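Teaching box taping: by hand or remote?

vovport_kim
Over 1,000 remote-control runs on our Durnness arm and it still mangles the tape. Is wearing trackers on your wrists any better?

gluestick54
Way better! I did 14 on Thursday before lunch, just using my own hands.

Destcombe
Disagree. Your fingers can do stuff a gripper can't, so half of it won't carry over.

gluestick54
Some won't, sure, but picking at tape by joystick is misery. Look:
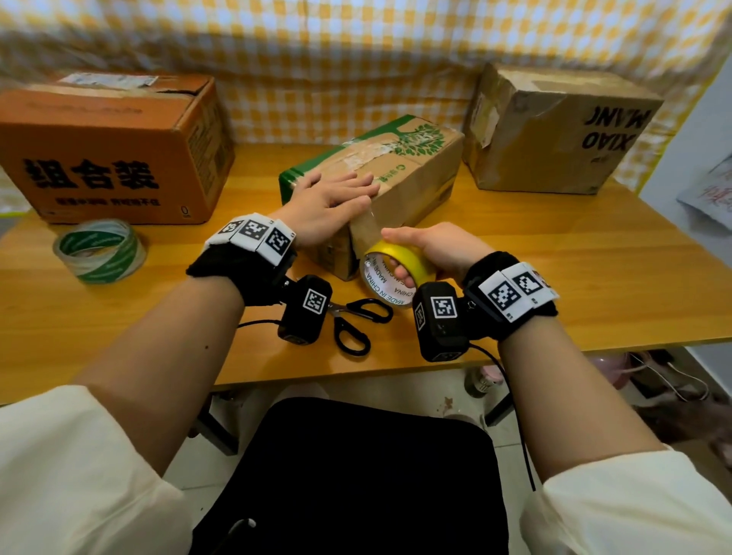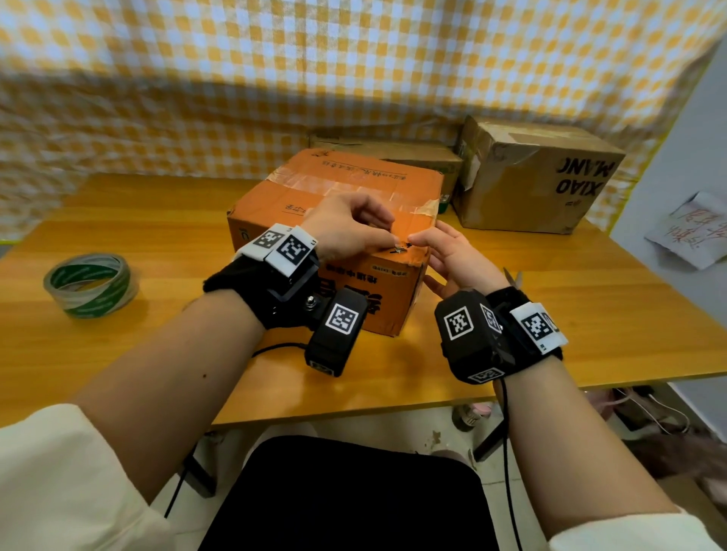
Tape and cardboard boxes, trackers on both wrists in each one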